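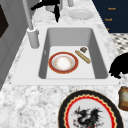
A plate with a red rim, in the sink.

1/ On Monday we open the regional dialogue on cross-border work permits in Raltmont. 40 places are for local groups, and the entrance is free.

2/ Gorazd Tomić will present the survey from June. 803 households answered — 770 of them on paper, so the typing took us long.

3/ Mirsad Pavlović leads the afternoon session on transport costs for small traders.

4/ Questions can be sent before Sunday evening. We read all of them, also the long ones.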